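糸を替える日
切れた首飾りを預かる工房、フテオを訪ねて

2020年7月11日

首飾りの糸が切れるときの音を、聞いたことがおありでしょうか。ぷつん、というほどはっきりした音はしません。糸そのものの音はほとんど聞こえなくて、耳に届くのはそのあとの、床に玉が散っていく音のほうです。私の場合は駅の階段でした。祖母の形見というほど立派なものでもない、母がどこかの催事で買ったきり引き出しに入れていた珊瑚色のガラスの首飾りで、たまたまその朝、気分がよくて着けて出たのです。改札の手前でふっと首すじが軽くなって、あ、と思ったときにはもう、玉は一段ずつ律儀に跳ねながら下りていくところでした。

知らない方が何人もしゃがんで拾ってくださいました。学生さんがペットボトルの蓋に玉を集めて渡してくれて、それがうれしいやら恥ずかしいやらで、きちんとお礼を言えたかどうか今でも気になっています。家に帰って数えてみる気にもなれず、封筒に入れて口を折って、そのまま季節がひとつ過ぎました。

封筒のことを思い出したのは、編集部あてに届いた一枚の葉書がきっかけです。「糸替え、承ります。玉が足りなくてもお持ちください」。差出人は蒲生の坂の途中にある「フテオ」という小さな工房で、葉書の隅に、Futeoの綴りが刺繍のような細い字で書いてありました。玉が足りなくても、という一行がどうにも他人事に思えず、私は取材のお願いと修理の相談をいっしょくたにした、たいへん図々しい手紙を書いたのでした。

坂の途中の、北向きの窓

フテオの主はヒルデ・ステフェンスさんといいます。玄関で靴を脱ごうとしてもたついている私に、「ゆっくりでいいのよ、玉は逃げないから」と笑いかけてくださって、それから私の駅の階段の話を聞くと、「逃げることもあるわね」と言い直しました。

工房といっても、住まいの一階のひと部屋に作業台を据えただけのつくりで、窓は北を向いています。北の光は一日を通してあまり変わらないので、真珠の色を並べるときに助かるのだそうです。白い真珠をひと連、電灯の下で見て選んで、翌朝見たらところどころに緑がかった粒が混じっていた、というのは始めたばかりのころに誰でもやる失敗で、ヒルデさんも一度、留め金まで付け終えてから全部ほどいたことがあるといいます。

「ほどくときのほうが、上手だったわ」

作業台には灰色のフェルトを貼った板があって、細長い溝が何本か掘ってあります。首飾りの玉を並べるための板で、溝に沿って目盛りがついているので、出来上がりの長さがそのまま分かる仕組みです。私はこれを見るのが初めてで、つい指でなぞってしまいました。溝の底は毛羽がすっかり寝てつるつるになっていて、長いあいだ使われてきた道具の手ざわりというのは、どうしてああも気持ちがいいのでしょう。

糸の寿命というもの

真珠の糸は何年もつのか、という質問を、ヒルデさんはいちばん多く受けるそうです。そしていちばん答えに困る質問でもあると。

「靴底は何年もちますか、と聞かれているみたいでしょう。毎日歩く人と、お葬式のときだけ履く人では違うもの」

それでも目安がほしいという方には、糸を見る方法を教えています。首飾りの両端を持って、まっすぐに垂らしてみる。玉と玉のあいだに隙間ができて、糸がちらりと見えるようなら、もう伸びています。留め金のすぐそばの糸が黄ばんだり、細かく毛羽立ったりしていたら、それも替えどきです。留め金のまわりは着け外しのたびに指でつままれるところですし、首のうしろは汗もかきますから、切れるのもたいていこのあたりからだといいます。

昔ながらの絹糸は、しなやかで結び目が小さくおさまり、首に沿う形がなんともいえずきれいです。そのかわり水と汗に弱く、少しずつ伸びていきます。ナイロンの撚り糸は丈夫で伸びにくいけれど、結び目がいくらか固い。細いワイヤーを樹脂で包んだものは強いし、針もいらないので扱いやすいのですが、折れ癖がつくことがあり、真珠のように柔らかいものを通すと穴の縁が気になる、とヒルデさんは言います。どれがいちばんいいというものではなくて、重たい石にはこれ、軽いガラスにはあれ、と相手を見て決めるのだとか。

棚には糸巻きがずらりと並んでいます。よく使うのは「ナンダム」という糸問屋から取り寄せる絹で、生成りだけでもいくつも濃さがあります。真珠の白に糸の白が勝ってしまうと、結び目がぽつぽつと目立って、なんだか歯磨き粉がついたように見えるのだそうで、この比喩には笑ってしまいました。今も生成りの糸を見ると思い出します。

ナンダムの糸を選んでいるのは、ブリジェシュ・ラストギさんという方です。電話でお話をうかがうことができました。声の大きな、話のとまらない方で、私は受話器を耳から少し離してメモを取りました。

「絹は巻き方で変わるんですよ。きつく巻いてあるのを買ってきて、すぐ使っちゃいけません。ひと晩、ほどいて休ませてやる。そうすると糸が自分の長さを思い出すから。それから使えば、あとで伸びるのがだいぶ違います」

糸が自分の長さを思い出す。いい言い方だなと思って書き留めていたら、ラストギさんはもう次の話、穴の小さい淡水真珠に太すぎる糸を通そうとして針を折る人がどれだけ多いかという話に移っていて、その次は染めの話、その次はお嬢さんの結婚式に自分で組んだ首飾りが重すぎた話でした。肩が凝ったと式の途中で外されてしまったそうです。

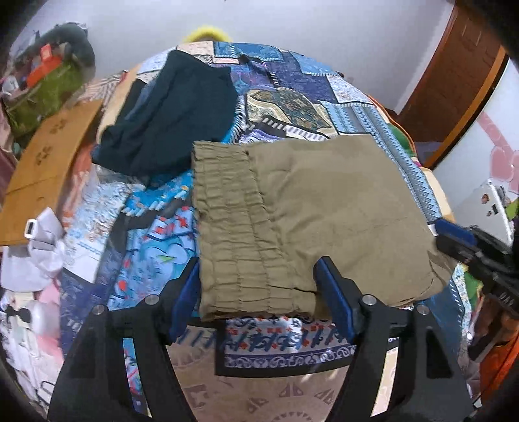

パッチワーク柄のベッドカバーに、カーキ色のゴムウエストの一枚。

結び目をひとつずつ

糸替えの工程を、はじめから見せていただきました。

預かった首飾りは、まず留め金のほうから糸を切ります。いきなり鋏を入れるのかと驚きましたが、切る前に必ず玉の並び順を控えておくのだそうです。粒の大きさがそろった連ならまだしも、中央に向かってだんだん大きくなっていくものは、一度混ぜてしまうともとに戻すのがたいへんです。ヒルデさんは細長く切った紙粘着のテープを板に貼って、その上に玉を順に寝かせていきます。こうしておけば、途中で電話が鳴っても、猫が台に乗っても大丈夫。猫はいないのかと聞くと、去年まではいたとのことでした。

外した玉は、柔らかい布をほんの少し湿らせて、ひと粒ずつ拭きます。真珠の場合は洗剤も超音波の洗浄器も使いません。穴のまわりに古い糸のくずが詰まっていることが多いので、それは先の丸い細い道具でそっと掻き出します。この時間がいちばん好きだと、ヒルデさんは言いました。

「誰かの香水が、まだ残っていることがあるの。もちろん香水は真珠にはよくないんですよ。よくないんだけれど、ああ、お出かけが好きな人だったんだなと思って」

新しい糸は、使う長さの倍よりもさらに長めに取ります。結び目をつくるたびに糸は食われていきますから、ぎりぎりで始めると最後の三粒というところで足りなくなり、そのときの悲しさといったらない、というのは私にもなんとなく想像がつきました。針は、細い針金を撚ったものです。穴が大きく開いていて糸を通しやすく、小さな真珠の穴に入るときにはその輪がつぶれて細くなってくれます。一度使うと輪はつぶれたままなので、次の連にはまた新しいのを出します。

最初の数粒と最後の数粒は、糸を往復させるので結び方が少し変わります。留め金にかかるところには、髪の毛ほどの細い金属線をばねのように巻いた短い管を通して、糸が金具にじかに擦れないようにする。この管を業界ではいろいろな名で呼ぶそうですが、ヒルデさんは「スカーフ」と呼んでいました。糸が首に巻くもの、ということらしいです。

さて、いよいよ結びです。玉をひとつ送って、糸でゆるい輪をつくり、その輪の中を玉ごとくぐらせます。輪がしまりきらないうちに、目打ちの先を差し込んで、そのまま輪を玉のきわまで連れていく。玉にぴったり寄ったところで目打ちをすっと抜き、爪の先で最後のひと押しをします。言葉にするとこれだけのことで、ヒルデさんの手もとを見ていると、指がお茶でも淹れるように動いて、あっという間に結び目がひとつできています。

私もやらせていただきました。結果を先に申しますと、ひとつめは玉から米粒ほど離れたところで固くしまってしまい、ふたつめは目打ちを抜くのが早すぎて同じことになり、みっつめでようやく、少し傾いた結び目が玉の隣に座りました。ヒルデさんが拍手をしてくださったので、調子にのってもうひとつやったら、また米粒ぶん離れました。

どうしてわざわざ玉のあいだに結び目をつくるのかといえば、ひとつには、糸が切れても玉が散らばらないようにするためです。切れたところのひと粒が落ちるだけですみます。もうひとつには、玉どうしが擦れて傷むのを防ぐため。それから、これは着けてみるとすぐ分かるのですが、首まわりの曲線がやわらかくなります。結び目のない首飾りは、玉がぶつかりあって突っ張るところが出てくるのです。

では私の珊瑚色のガラスにも結び目を、と勢いこんでお願いしたところ、ヒルデさんは少し考えてから、首を横に振りました。玉のあいだに結び目が入ると全体が長くなり、今のちょうど鎖骨にのるあたりの寸法が変わってしまう。それに、このガラスは隙間なく並んで一本の帯に見えるのがかわいらしいのだから、丈夫な糸で結ばずに通して、留め金の近くの数か所だけ結びましょう、と。こういうところで「なんでも全部結びます」と言わない人のことを、私はすぐに信用してしまいます。

足りない玉の話

葉書にあった「玉が足りなくても」の一行について、うかがわないわけにはいきません。

工房の奥に、浅い引き出しのたくさんついた箪笥があります。中身は、行き先のない玉たちです。壊れた首飾りをそっくり譲られたもの、片方だけのイヤリング、店じまいした手芸屋さんの在庫。引き出しの数は九十八あるそうで、ヒルデさんが数字をおっしゃったのはこのときくらいでした。ラベルには色の名前が書いてあるのですが、その名前がいちいち面白い。「雨の日の苔」「冷めた紅茶」「おばの口紅」。おばの口紅というのは少し茶色みのある赤で、私のガラスに足りなかった玉は、めでたくもその引き出しから見つかりました。並べてみると、ほんのわずかに濃いのです。けれど首のうしろ側に入れてしまえば、着けている私にも分かりません。

箪笥の整理を手伝っているのが、コ・ナレさんです。もとは布地の店に勤めていて、ボタンの仕分けが得意だったとか。目がいいというのは視力のことだけではないのだと、ナレさんの手もとを見ていて思いました。同じ緑に見える玉をふたつの小皿に分けていくので、どこが違うのかと尋ねると、「こちらは光が中で止まって、こちらは抜けていくんです」と言われて、窓に向けて透かしてみると、たしかにそのとおりなのです。言われるまで見えなかったものが、言われたあとはそれしか見えない。おかげでその日は帰りの電車でも、乗り合わせた方の耳飾りが気になって仕方がありませんでした。

ナレさんは古いガラス玉の巻き跡を見るのも上手です。溶けたガラスを芯の棒に巻きつけてつくった玉には、よく見るとうっすらと渦のような筋が残っています。型で押した玉なら、胴のまわりに合わせ目の線がぐるりとあります。長いガラスの管を切ってつくった玉は、筋が穴と同じ向きに走ります。つくり方の違うものを隣どうしに混ぜると、色が同じでもどこか落ち着かないので、代わりを探すときはまず跡を見て、それから色を見るという順番になるそうです。私はずっと逆だと思っていました。

貝でできた玉も、ひとつの段を占めています。貝は軽くて、触れあうときの音がいい。からからでもしゃらしゃらでもなくて、ナレさんによれば「浅い引き潮」だそうです。ただ、貝の薄い円盤を重ねたものは縁が意外に鋭く、細い絹糸だと早く擦り切れてしまいます。こういうものには、ナイロンに蝋をひいた「ジョシ」という糸を使います。もとは革を縫うための糸で、見た目には少々無骨ですが、通してしまえば見えません。木の実の玉も同じで、穴の内側がざらついていることが多いから、通す前に細い丸やすりで軽くさらってやるといいと教わりました。

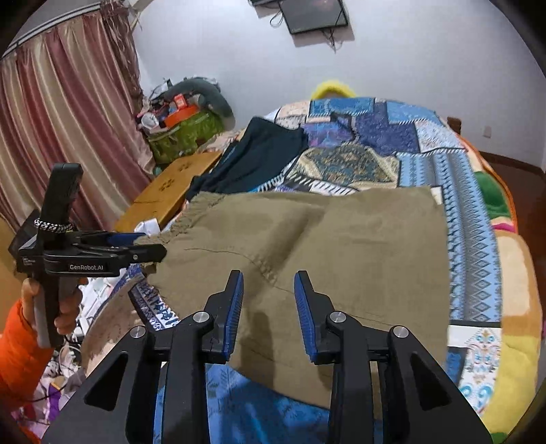 糸替えの値段についても書いておきましょう。こういう記事で値段を書かないのは不親切だと、常々思っておりますので。フテオでは、結び目なしの通し直しが一本2,000円からです。全部の玉のあいだを結ぶものは、粒の数と長さでお見積もりになります。留め金の交換は別に材料代がかかりますが、もとの留め金がまだ使えるようなら、ヒルデさんはなるべくそれを残そうとします。ばねがゆるんでいるだけのことも多く、差し込み式の古い留め金などは、舌のところを薄い刃でほんの少し起こしてやるだけで、ぱちんといい音が戻ってきます。

その音を聞かせてもらったとき、隣にいたハイン・ノンさんが「これです、これ」と声を上げました。ハインさんはお客さまで、その日は預けていた首飾りを受け取りに来ていたのでした。三連の小粒の淡水真珠で、お母さまから譲られたもの。三連というのは内側と外側で長さが少しずつ違い、その差がうまくいかないと、着けたときに一本だけ浮いたり、重なってしまったりします。ほぼ230粒あると聞いて、私は思わず結び目のことを考えて気が遠くなりましたが、ヒルデさんはけろりとして、二度ほど昼寝をしながらやったわ、とおっしゃいます。

ハインさんは鏡の前で首飾りを着けて、横を向き、また正面を向き、それから留め金を外して、もう一度留めました。ぱちん。そのあと、もう一度。お母さまが出かける前に必ずこの音がして、子どものころはそれが留守番の始まる合図だったのだそうです。だからちょっと嫌いな音でもあったんですけどね、と笑いながら、結局その日は着けたままお帰りになりました。着てきた縞のシャツに、とてもよく似合っていました。

男の人の首飾り

糸替えに来るのは女性ばかりかと思うと、そうでもありません。取材の二日目に居合わせたアカシュ・クシュワハさんは、木の玉を連ねた長い首飾りを持ってきていました。お祖父さまが毎朝手に持っていたもので、玉の数は百八ではなく、100なのだそうです。どうして100なのかは家族の誰も知らず、途中でなくしたのだろうという説と、もともとそうだったのだという説があって、親戚が集まるたびに意見が分かれるといいます。

「足しましょうか」とヒルデさんが尋ねると、アカシュさんはしばらく黙ってから、このままで、と答えました。足してしまったら叔父たちの話すことがなくなるから、と。

木の玉は長く触れられてきたせいで、どれもつややかな飴色をしていました。塗ってあるのかと思いましたが、手の脂だけでこうなるのだそうです。ヒルデさんはこの玉を拭きませんでした。乾いた刷毛で埃を払うだけにして、古い糸の色に近い、少し赤みのある木綿の紐を選び、結び目もゆるめにします。手の中で玉を送って使うものは、玉が動くだけのゆとりがないと困るのです。首にかけるものと、手に持つもの。見た目は似ていても、糸の張りはずいぶん違います。

紐の端をどう始末するかで、ふたりは長いこと相談していました。もとの房は半分ほど抜けて、みすぼらしいといえばみすぼらしい。新しくつくることもできるけれど、アカシュさんは迷っておいででした。結局、抜けずに残っている糸に新しい糸を少し混ぜて、房をひとまわりふっくらさせることに決まったのですが、そこに至るまでにお茶が二杯ずつ出て、私までお菓子をごちそうになってしまいました。胡麻のついた薄い焼き菓子で、これがたいそうおいしかったことも、ついでに記しておきます。

家でできること、しないほうがいいこと

読者の皆さまのために、日々の手入れについてもうかがってきました。

真珠は、着けるのはいちばん最後、外すのはいちばん最初。お化粧も髪のスプレーもすませてから着けて、帰ったらまず外す。外したら乾いた柔らかい布で、玉だけでなく糸のところまで、端から端へすべらせるように拭きます。これだけで糸のもちがずいぶん違うそうです。

しまうときは、吊るさずに寝かせること。重みで糸が伸びてしまうからですが、これは私には耳の痛いお話で、鏡台の横のフックに首飾りをいくつもぶら下げて、わりあい洒落ているつもりでおりました。帰宅してすぐに全部下ろしました。フックには今、買い物袋が掛かっています。

ビニールの袋に密閉するのも、真珠にはあまりよくありません。布の袋か、布を敷いた箱に。銀の鎖などは逆に空気に触れないほうが黒ずみにくいので、いっしょくたにせずに分けてやります。硬い石と真珠を同じ袋に入れると真珠のほうに傷がつきますから、これも別々に。旅行のときは、ハンカチに首飾りを寝かせてくるくると巻き、両端をゆるく結ぶのがヒルデさん流です。着いた先でほどけば絡まっておらず、ハンカチも使えます。

もし糸が切れてしまったら。まず、動かないこと。これは駅の階段で右往左往した私にはたいへん役に立つ助言でした。足もとの玉を踏んでしまうのがいちばん多い事故なのだそうです。糸に残っている分は、切れた端を指でおさえて、できればテープで留めてしまう。残った並びが分かると、組み直すときの手がかりになります。床に落ちた小さな玉は、掃除機の口に薄い靴下をかぶせて吸うと、靴下に集まってきます。口にかぶせた靴下が吸いこまれないよう、輪ゴムを忘れずに。

しないほうがいいのは、接着剤です。切れた糸の端を接着剤で継いで持ってこられる方がときどきいて、お気持ちは分かるけれど、玉の穴の中で固まってしまうと取り除くのにたいへんな手間がかかります。それから釣り糸。透明できれいに見えても、時間がたつと黄ばんでもろくなることがあり、結び目もすべりやすいので、大切なものには勧めないとのことでした。

それでも自分でやってみたいという方には、大きめのガラス玉と太めの糸で、短い腕輪からお始めになるのがいいそうです。腕輪ならひと晩で形になります。目打ちは手芸店にあるごく普通のもので十分で、ヒルデさんが今使っているものも、もとは刺繍用の安いのを買ってきて、先を少しだけ丸く研いだのだといいます。

「真珠は五本目くらいにね。それまでに糸の機嫌が分かるようになるから」

教室はお開きにならないのですか、と尋ねると、ナレさんのほうがくすくす笑いだしました。以前に一度だけ開いたことがあって、集まった方たちのおしゃべりが楽しすぎて、夕方になっても誰の結び目もほとんど進んでいなかったのだそうです。それでも十一月には、もう一度やってみようかという話が出ています。今度は午前のうちに始めて、おしゃべりはお昼のあとに。その約束が守られるかどうかは、私には少し怪しく思われましたが、できれば末席に加えていただくつもりです。

珊瑚色の首飾りは、取材から半月ほどして小さな箱で届きました。薄紙をめくると、例の濃い玉がちゃんと首のうしろにくる位置におさまっていて、留め金もきれいに磨いてありました。箱の底には、使わなかった玉が三つ、布の小袋に入れて添えてあります。「次に足りなくなったときのために」とヒルデさんの字で書いてありました。それから、その下にもう一行、ナレさんの字で、「階段ではお気をつけて」。

さっそく着けて、母のところへ見せに行きました。母は首飾りをちらりと見て、それ、買ったときは耳飾りもついていたのよ、と言います。そんな話は初めて聞きました。ふたりで引き出しを三段ひっくり返して、耳飾りは片方だけ出てきました。

糸替え工房フテオ　蒲生の坂の途中、青い郵便受けの家。ご来訪の前に葉書でお知らせください。玉は封筒のままお持ちいただいて差し支えありません。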